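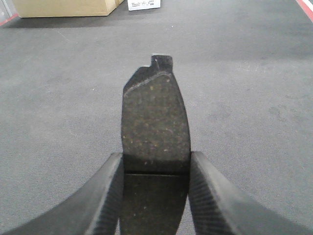 Gidaler reckons anything with a chamfer on it is automatically quieter, which is a lovely theory until you've lived with my front left.

tyrewright: Quieter than what? I paid for the fancy ones and still sound like a galah going through a mincer at every set of lights.

Gidaler: Did you bed them in, or did you drive home from the shop and park it?

tyrewright: I drove home. Past several things I had to stop for.

low_and_slow: So no. Find an empty road, do a run of firm stops from 100 down to a crawl, and don't sit there with your foot on the pedal at the end. Half the squeal threads on this forum are that.
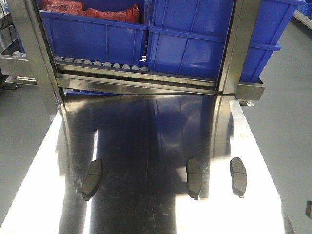 Last edited by low_and_slow: Wednesday, November 20, 2024

Before anyone starts, yes, 100 where it's legal. I've had the message from the mods.

mrs_handbrake: Disagree. Bedding in is a religion. Mine squealed for 14 weeks and what fixed it was cleaning the slide pins and a smear of the proper grease. Cost me an afternoon and one good shirt.

low_and_slow: You can have dry pins and badly bedded pads. They're not rival footy teams.

mrs_handbrake: On this forum they are.

tyrewright: The bloke at Okonkwo Motors says machine the rotors. The bloke at Lindau Brakes says never machine the rotors. They share a driveway. 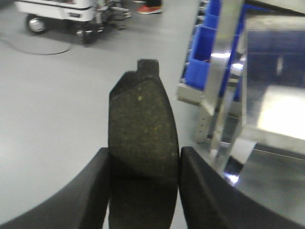

Friction face, tab end up.

Gidaler: Check for glazing while you've got the wheel off. If it's gone shiny, put the rotor question to one side and sort the pads first.

kerbside: Car's done 3,886 km since the service and you're all rebuilding it. Take it back and make them listen to it.

tyrewright: I did. It was silent the whole way around the block.

mrs_handbrake: Of course it was. Pins, mate. Saturday morning, old shirt.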